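In Praise of the Straight Line

October 23, 2016

I grew up in a town called Zilholm that was laid out as a grid, and for the first eighteen years of my life I thought it was the dullest place anyone had ever drawn. Numbered streets ran one way, streets named after trees ran the other, and if you stood in the middle of Sycamore you could see a grain elevator at one end and sky at the other. Then I moved to a city of loops and dead ends, got lost on my way to buy milk, and began to miss it terribly.

I went back in August, mostly to help my mother clear out her garage, and spent the afternoons walking. You can cover the old part of Zilholm in an hour if you don't stop. I stopped a lot. The original plat map hangs in the public library next to the restrooms, and it is a gorgeous thing: 36 blocks in brown ink, every one split into lots, every lot with a number in the same careful hand. The highest lot number is 658, on what is now a tire store. Whoever drew it hadn't put in a single tree or ditch. The creek that floods Fourth Street every few springs isn't on there at all, and I laughed out loud when I noticed, which got me a look from the reference desk.

But I love that map. I love the nerve of it! Somebody stood in a field of grass and decided where the corner of Fourth and Sycamore would be, and more than a century later there's a mailbox on it.

Once you start looking for grids, you find them under everything. Graph paper, of course, and window screens, and egg cartons. The muffin tin. The calendar on the refrigerator, which takes something as slippery as time and hands it to you in boxes big enough to write "dentist" in. Spreadsheets, which I know some people hate, and which I can happily fiddle with until one in the morning. Waffles!
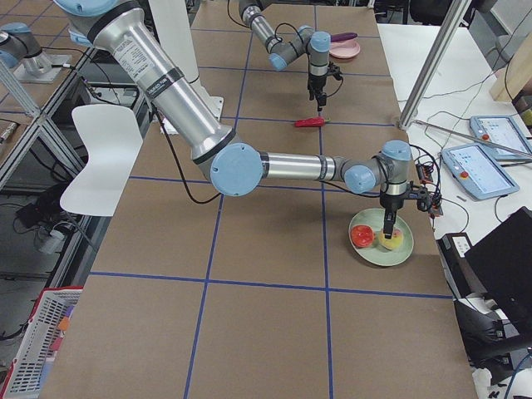
There is something about marking off a plain surface that makes people want to put things on it. Give a kid a piece of chalk and a driveway and you'll have hopscotch in five minutes. The squares do half the work of inventing the game. You have to land inside, you can't touch the lines, and there it is, a set of rules, with no one having sat down to write them.

My own habit is the vegetable garden. For years I planted in long rows because that's how seed packets are written, and for years I had a jungle at one end and bare dirt at the other. Then a neighbor showed me how she runs string across her raised beds to make one-foot squares, and plants each square as if it were its own small garden. One tomato gets a square to itself. A square of carrots holds more carrots than you'd think. When the radishes come out, that square goes to beans, and the squares next door don't have to know anything about it.

I have 20 squares now, in two beds, and I could tell you what has grown in every one of them since I started. I keep a paper chart (a grid of the grid, my daughter says, rolling her eyes) and shade it in with colored pencils in winter when there's nothing else to do. This year the corner square went to a melon called Gasico that I ordered out of a catalog purely because I liked the name. It ignored the string completely. It ran over the peppers, down the side of the bed and under the fence, and it made one melon, in the neighbor's yard, where it was eaten and reported to be delicious.

So the lines don't hold everything in. I don't think they're supposed to. A quilter I met at the Mathebula quilt shop told me that the blocks are only there so you have somewhere to start, and the good part is what happens across the seams. She had a bed-size quilt spread over the cutting counter, and I must have looked at it for ten minutes before I could see the squares in it. All I could see at first were big soft stars, overlapping like ripples in a pond. Then she laid a yardstick down and the blocks jumped out, plain as a checkerboard. She took the yardstick away and they sank back into stars.

I made her do it three times. I'd recommend a visit to the shop to anyone, whether or not you sew. They have a wall of scraps sorted by color that ought to be in a museum, and on the day I was there they also had lemon bars.

Quilters are very good on the subject of corners. Where four pieces meet, all four points have to touch, and if they're off by the width of a thread you'll see it from across the room. There are people who pick out the seam and do it over until it's right, and there are people who say it won't be noticed from a galloping horse. I am with the horse, in general. But I did feel a real thrill running my finger over a corner where everything came together flat.

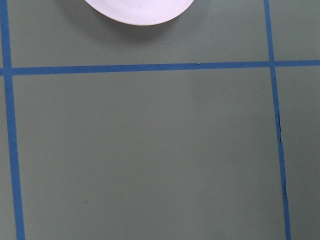
Crossing points: blue tape on a gray-green tabletop.

House painters have the same feeling about tape. I asked one what he liked best in his work, expecting him to say the color, or being outdoors, and he said pulling the tape. You take it off slowly, he said, back over itself at a low angle, and the line comes up behind it as if it had been there all along. He once did a kid's bedroom in plaid. It took him four days and he charged for two, and he still drives by that house.

Not everybody feels this way, and I've heard the other side at plenty of dinner tables. Grids are cold, people tell me. Grids are for parking lots and office parks. A friend who lives in Prukier, a hill town where no two streets meet at a right angle, says she can't imagine walking to work the same way twice, and that in a place like Zilholm you'd know everything by lunchtime on the first day.

I went to see Prukier for myself and I have to admit it's wonderful. The lanes follow old goat paths, or so the bakery claims, and there is one staircase that goes up, turns, and brings you out lower than you started. I spent two happy days lost there. But my friend's argument falls apart a little when you count the ways home. From my mother's kitchen to the Zilholm library is a walk of seven blocks, four one way and three the other, and you can string those blocks together in 35 different orders without ever going out of your way. In a town with one crooked street to the library there's one way to go. I walked 13 of mine in August and every one was different. On one I met a tortoise on a leash. On another I found the house with all the wind chimes, which I'd heard my whole childhood and somehow never seen.

I brought this up with my friend and she said that I had just described a math problem and a tortoise. Fair enough. She is coming to Zilholm next summer and I've promised her the tortoise.

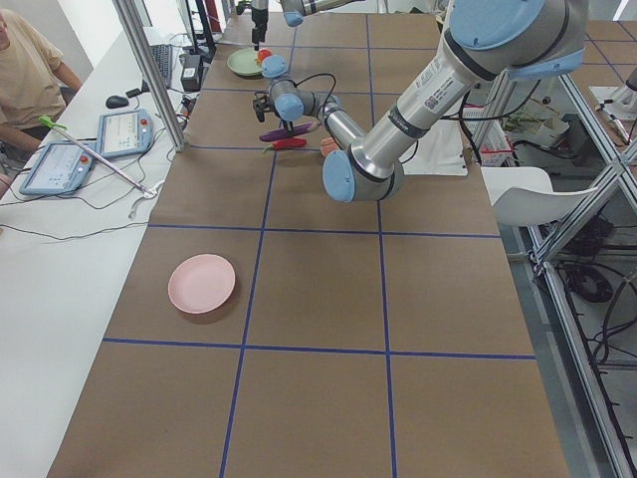

What I keep coming back to is how friendly a grid is to strangers. If you've never been to Zilholm in your life and I tell you to meet me at Ninth and Elm, you can get there. You don't need to know which barn burned down or whose cousin used to live on the corner. The same goes for a crossword, which anyone can walk into at any clue, or a chessboard, where a player can send a move by postcard to somebody who doesn't share a word of their language, and the bishop lands on the right square. I find that moving, I really do. A letter and a number, and two people are looking at the same spot.

If you want to try some of this at home, it costs next to nothing. A ball of string and a few thumbtacks will do a garden bed. A pad of quarter-inch graph paper will get you through a rainy weekend – start with your own bedroom, drawn to scale, and see whether the dresser could go under the window after all. (Mine could. It blocks the outlet, but I like it there.) With kids, do the sidewalk one. Draw the biggest set of squares you have chalk for, leave out the numbers, and go inside and make a sandwich. By the time you come back they'll be arguing about who's allowed on which square, and you can ask them to teach you how to play.

And if you have an old plat map in your town, go see it. Ask at the library or the county office, and bring reading glasses, the lettering is tiny. Find your own lot. Mine was 212, and there was a small pencil mark in the corner of it, a check or maybe a bird.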